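Sit-stand desk drops back down after raising, then shows lock code

Status: Solved
Product: Henow control box, two-leg frame
Category: Height adjustment / resets

Original ticket

My desk has started refusing to stay up. I press the up button, it rises to where I want it, and as soon as I let go it sinks by a small amount and stops. After a few tries the display goes to a lock code and the buttons do nothing until I unplug it. The desk was bought used from an office clearance at Whitfield, so I have no receipt and no paper manual. The sticker on the control box says Henow and the rest of it has rubbed off.

Things I have already tried:

Unplugged from the wall for a minute and plugged back in. The lock code goes away, but the problem comes back the next time I raise the desk.

Different wall outlet, no power strip. No change.

Took the monitors and the arm off the desk. No change, which surprised me. I had assumed it was too heavy.

Going down works fine from any height. It is only going up that causes trouble.

Reply from support

Thank you for the list, it saves some time. When a desk rises and then backs off a little, that is normally the collision feature. The control box has decided that the top hit something on the way up, so it reverses to release whatever was caught. If this happens several times in a row, the box locks.

Please do a full reset first. Hold the down button until the desk reaches its lowest point, let go, then press and hold down again. Keep holding until the desk dips slightly and comes back up, and do not let go before the display returns to a normal height number. If you let go early, the reset does not count and you need to start over.

Then tell us the height shown at the bottom, and whether both legs look level.

Customer update

Reset done twice. The first time I let go too soon. The second time it dipped and came back as you described. The display shows a normal number at the bottom and it matches my tape measure. Both legs look level. I put a spirit level across the top, once near each leg, and the bubble sat in the middle both times.

It raised properly after the reset, all the way up and back down. Then on the third try it backed off again at nearly the same height as before. I cleared the desk nearly completely so weight is out of the question.

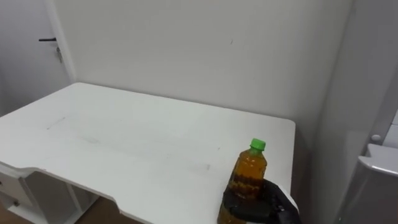 3 min read

Reply from support

The same height each time is useful to know. A worn motor or a bad power supply usually fails at random heights, or gets worse as it warms up. A fault that comes back in one place is more often something physical. Please check the following, in this order.

Look at all cables that go from the desk to the wall or the floor. Raise the desk until just before the problem height and pull gently on each one. Any cable that is tight is suspect, including ones that have nothing to do with the desk itself, such as a network cable.

Check the back edge. If the top is close to the wall, it can rub against a window sill, a trim board or an outlet cover. Pull the desk forward by the width of a hand and try again.

Check the crossbar screws. If one has backed out, the legs can twist a little under movement and the box reads that as a hit.

Last, look at the collision sensitivity setting. It has three levels on most of these boxes. Used desks from offices are often left on the most sensitive one. Please do not turn it off, only move it down one step once you have done the other checks.

Customer update

Went through the list.

Cables: the desk power cord was fine. I also have a docking station, an Orico, screwed to the underside with its own power brick. The brick sits in a tray on the wall, and its cord was the short one. It was pulled straight at the problem height. I could see the plug being tugged.

Back edge: pulled the desk forward. Nothing was touching as far as I can tell, but I have left it a bit further out anyway.

Crossbar: 2 screws were loose, both on the left side. Tightened them with the hex key from another desk.

Sensitivity: I have not touched it yet. I wanted to see if the cord was the whole problem first.

I moved the brick from the wall tray to the underside of the top – just zip ties for now – so it goes up and down with the desk. Then I ran the desk from bottom to top 6 times, with rests in between. No backing off and no lock code.

Reply from support

Good, and leaving the sensitivity alone was the right call. With the brick under the top, only one cord should have to move with the desk. Please make sure that one has enough slack for the full height, with a loose loop near the floor.

Two things to keep in mind. These motors are made for short use, so after some 50 seconds of steady movement they need a rest. If you test over and over you can get a different code, which is heat protection and clears by itself. Also, zip ties are fine for holding the brick, but do not pull them tight around it, and leave the vents open.

If you would like something neater, any screw-in cable tray will do. Drill no deeper than half the thickness of the top.

Customer update

Put the monitors and the arm back on and used it for a full work week. Up and down a few times a day, no trouble. I bought a Vostent tray and mounted it across the back with short screws. The brick and the surplus cable are in there now and the zip ties are gone.

One leftover question. The display now goes dark after a short time and I have to press a button to wake it before it will move. It did not do this before the reset. Is that a fault?

Reply from support

No fault. The full reset puts the box back to its factory settings, and display sleep is on by default. The previous owner probably had it switched off. The first press wakes the display and the second press moves the desk. Your saved heights will also have been cleared, so you will need to store them again: set the height, press M, then the number you want to use.

Closing this ticket as solved. Replying to it will open it again.

Cause: power cord of an attached device too short for full travel, loose crossbar screws
Fix: device power brick moved under the top, screws tightened, full reset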